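Prulutico Trular desktop license: my review after a full setup

Posted September 23, 2020

I paid $292 for the Trular desktop license with my own card, so let's get that out of the way first. No freebies, no affiliate stuff. I set up and look after the arm cell at Nillham, which is a small shop where we work on getting a robot to open things in kitchens (cabinets, drawers, the odd dishwasher), and for a long time I did all of my setup on the real arm. It's slow, it's hard on the grippers, and every time I moved the wrist camera I had to beg for a morning on the machine. So I finally went looking for a simulator that would let me build the cell at my desk first, and Trular was the one I could afford.

Install was fine. Really! I had a coffee ready for the usual afternoon of missing libraries and I hadn't finished it when the sample arm was waving at me. The license key is tied to one machine, though, and moving it to another means writing to support and waiting. I got a new workstation halfway through all this and lost two days to that, and I'm still a little sore about it.

Building the arm

You start from a stock arm and then swap in your own parts. Our gripper is a plain two-finger parallel one, and I drew it up as simply as I could get away with: a flat gray block for the body, two darker fingers, lighter pads on the inside faces. Lionel Besnard, who shares the desk across from me, thought I should have used the full CAD model with all the screws. I tried it his way for a day. Everything crawled. The simple version runs beautifully and the contact points are where I want them, so the simple version stayed.

Joint limits come in from a text file, and this is where you need to be careful. Trular reads degrees or radians depending on one setting near the top of the file, and if you leave the setting out it picks radians without a peep. My wrist joint spun like a ceiling fan. Put the unit line in every file, even the ones you think don't need it.

Finger travel was the other fiddly part. The slider in the gripper panel shows the opening per finger and the log shows it for both together, so for a while I was sure my fingers were opening twice as far as I'd asked. Gwenaël Marchal spotted it in the manual, which runs to 50 pages and is actually decent once you give up on the index and use search.

The kitchen

Trular ships with a few rooms, and you can buy more. I used the one called Gilbert, a tiled kitchen with a lot of wood in it. The cabinets have white handles that stick out on stems, good and grabbable, and you can change the materials if you want. I left the wood as it came. It's very orange and very stripy, a bit like a sauna, and the grain repeats if you stare at it. I've stopped staring at it.

What I do like about Gilbert is that the hinges and drawer runners each have their own friction and damping values, and they respond the way you'd hope. Our real test cabinet has one sticky door. I bumped the friction on a single hinge, ran the arm against it, and it stalled in a way that looked awfully familiar. Clotilde Arnaud walked past, laughed, and told me I'd copied the worst door in the building.

Setting the wrist camera

OK, so this is the part I bought it for. Our wrist camera sits behind the gripper and looks out past the fingers, and getting that angle right has eaten more of my life than anything else in the cell. Too steep and the gripper body swallows everything. Too shallow and you lose the fingertips right when you need them. In Trular you drag the mount around with the arm holding still, and the view updates as you go. I must have tried every angle going, and I'd never have done that with a hex key.

My routine now is to drive the arm up to a cabinet, open the fingers wide, and then tilt the mount until I've got both fingertips in view with a handle in the gap between them. Then I save that pose as the reference and check every other change against it.
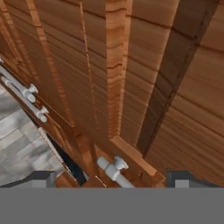 Wrist view in the Gilbert kitchen, fingers wide apart, one of the white handles in the gap between them.

I'd still like a bit less of that gray gripper body along the bottom. It's a trade with how far down I tilt, and for handle work I can live with it. If you're doing tabletop pick-and-place you'd probably want the mount higher.

My one real complaint about the camera is the rendering. Stuff gets soft and smeary, and dark edges in the wood go a bit mushy. There's a quality slider, but all the way up it brought my machine to its knees. For checking angles it's plenty. If you're hoping to train a vision model on the pictures alone, try before you buy.

Keeping it going

I've logged 1,510 runs on this setup now. It has crashed on me a handful of times, nearly always when I resized the view window with a run going (so don't do that). Save files are plain text, bless them, and Apolline Riviere has ours in version control, so I can see exactly which evening I messed up the wrist offset.

A few upkeep habits that have helped me:

Clear the contact cache when you swap finger pads. Trular hangs on to the old shapes otherwise, and you'll get grips that float just off the handle.

Re-export the camera mount after every update. The last update nudged mine and I only caught it because I had the reference pose saved.

Turn autosave down. It's set to 60 seconds out of the box and the view hiccups each time. I have mine much longer and save by hand.

Support answers in a day or so and they're friendly. Fabrice Lefèvre had the units problem before me, and he says they've promised a warning message in the next version. We'll see!

So would I buy it again?

Yep. Four stars out of five. The star comes off for the one-machine license and that silent radians business, and the mushy rendering has me wavering a little. But I moved the camera on the real arm last week using numbers straight out of Trular, and I only had to touch the bracket once afterward, which for me is a personal best by a mile.

If you're buying, get the desktop license plus Gilbert and skip the extra rooms for now. I bought the garage one too and haven't opened it. Happy to share my gripper file if anyone has a similar two-finger setup, just leave a note in the comments and tell me which version you're on.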